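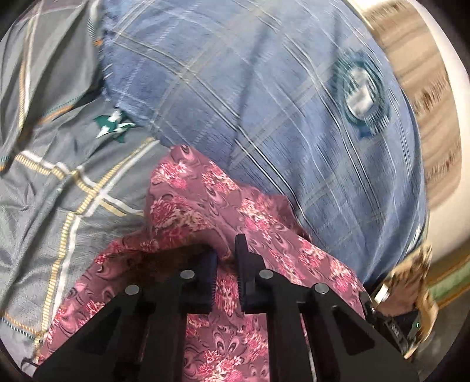
Pink floral fabric in a heap of clothing.

Most clothes given away in Broltside used to leave town by the lorryload. Since November, a fair share has gone no further than the old Begay shoe shop, where Keisha Villanueva runs a clothes swap.

Members pay nothing. They bring what they don't wear and take home the same number of items. Around 2000 pieces have changed hands so far, and coats go first.

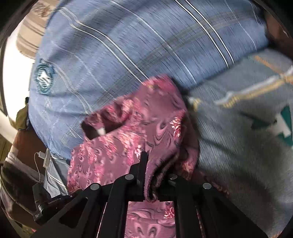 Villanueva keeps back anything with a torn seam for Clyde Fitzsimmons, a retired tailor who mends on site - zips included. He charges by the job and turns down leather.

The lease runs out in spring. Villanueva has asked the landlord for another 13 months and is waiting to hear.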